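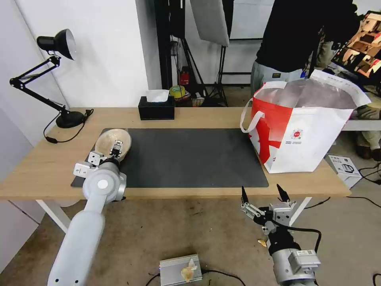

Short Fiction

The bag was red and white, with a silver lining, the kind that keeps fish cold on the way home. Oriana Yáñez had put it on the right side of the table in May, when she still believed she would leave Korletey in one afternoon.

She began with the glass bowl. Her mother used to serve plums in it. She looked at the lamp through it, and the lamp became small and bent.

"You are taking that?" asked Kofi Baidoo from the door. He had lived at number 21 for longer than she had lived at number 19, and he did not knock anymore.

"It is three hours on the bus to Plarmont. Maybe it will break."

"Then give it to me and it will not break."

She laughed, but she did not give it to him. 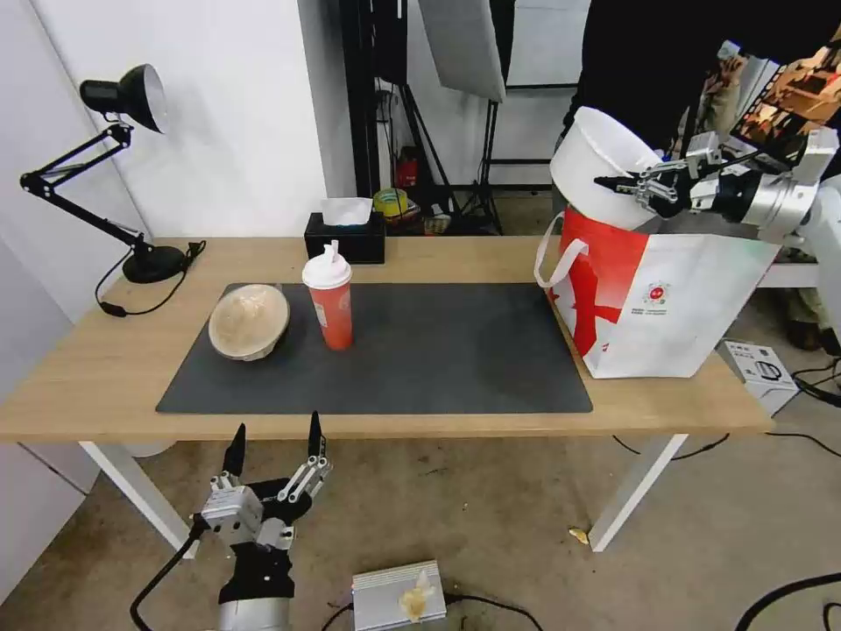
He came in and stood near the red cup with the straw. He had bought it for her at the harbor, the summer when the ferry did not come and they waited until dark.

"This one you will leave," he said. It was not quite a question.

Oriana thought about the new room, which had one shelf. She thought about the beige bowl, and the white bucket her brother had carried to the beach every day until he was too old for it.

"The lamp I will leave," she said. "The cup goes with me."

Kofi nodded for a long time. Then he asked her what time the bus was, although he knew it.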